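August 2023, workshop notebook, Florncombe series

Long day in the edit, but a good one! Episode 3 is down to 45 minutes at last, and I only had to lose the ferry story (sorry, Anselmo, I know you loved it, and I've kept it safe in the offcuts bin in case Vallby want extras).

The 1943 newsreel still needs a cleaner transfer. Pryor sent theirs in July and the sound drifts badly by the end of the reel, so I've asked Dresico whether they hold another print.

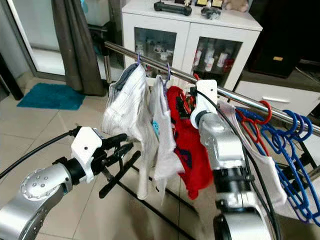 Clothes rail, with the red garment and the striped one.

Anselmo Nieto came by after lunch and we watched the opening twice through. He feels the narrator comes in too early, over the harbour shot, and I think he's right, bless him. I've slid her back 16 frames and then, feeling bold, a good deal more, and it breathes much better now.

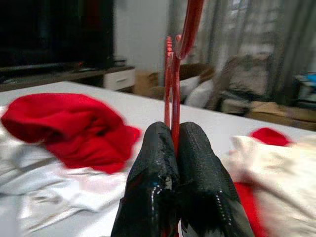 Red plastic hanger, white table behind.

Still to do: titles for episode 3, the music cue under the schoolroom interview (too jolly by half), and a proper listen on small speakers, as most people will be watching on a telly in the kitchen. Project saved on both drives. Pryor's invoice is in the green folder.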